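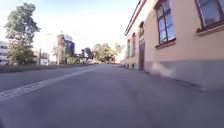 My body corporate has sent me another letter. It runs to two pages, it is signed by Heather Kerslake, and it concerns my lemon tree.

I should explain that the lemon tree is in a pot. The pot is on my balcony. The balcony, according to the first letter, is mine for the purposes of cleaning it and the owners corporation's for the purposes of everything else. A pot plant is allowed. A tree is not. The lemon, which is as high as my hip and has so far produced one lemon, has been ruled a tree.

I wrote back in June to ask at what point a pot plant turns into a tree, and whether there was a ceremony. The reply quoted by-law 427. We do not have 427 by-laws. I have read them all (it was a slow Monday) and they stop somewhere in the sixties, with a long one about wind chimes. I asked about that too. Heather said the numbering had been carried over from the previous managing agent, Nolladis, and that I should be guided by the spirit of it.

My neighbour Colm Rafferty, on the other side of the privacy screen, has a fiddle-leaf fig that has to bend its neck under the ceiling. It has never had a letter. Colm's view is that figs are furniture. He also thinks I brought this on myself by replying to the first one, and he may have a point. He has a drawer where his go, next to the takeaway menus.

In the meantime I've been trying to keep the thing alive, which seems only fair if it's going to have a legal career. Lemons in pots are greedy. They want feeding every few weeks through the warm months and they sulk if they dry out, then sulk harder if you overdo the watering to apologise. Mine had yellow leaves with green veins all through autumn. I took one down to Dong-hyun Sung at the nursery in a sandwich bag and he held it up to the light like a jeweller and said iron. He sold me a tub of chelated something and a bigger pot, and then looked at my hatchback and sold me a trolley.

The bigger pot may have been a tactical error. It's terracotta, it weighs what I weigh, and it has made the lemon look much more like a tree.

The latest letter offers me a way out. I can apply for an exemption, with a form, a site plan and a fee, and the matter will be heard at the next general meeting, between the bins and the intercom. Or I can prune it to "a height consistent with a plant". No figure is given. I've been out there with the secateurs a couple of times and come back in again.

So I've filled in the form. Under "reason for exemption" there was one line, and I wrote "lemons". I've drawn the site plan in coloured pencil with a north arrow. I put Colm's fig in as well, for context, then felt bad and rubbed it out, but you can still sort of see it if you know where to look.

The meeting's at seven in the evening in the foyer. Bring your own chair.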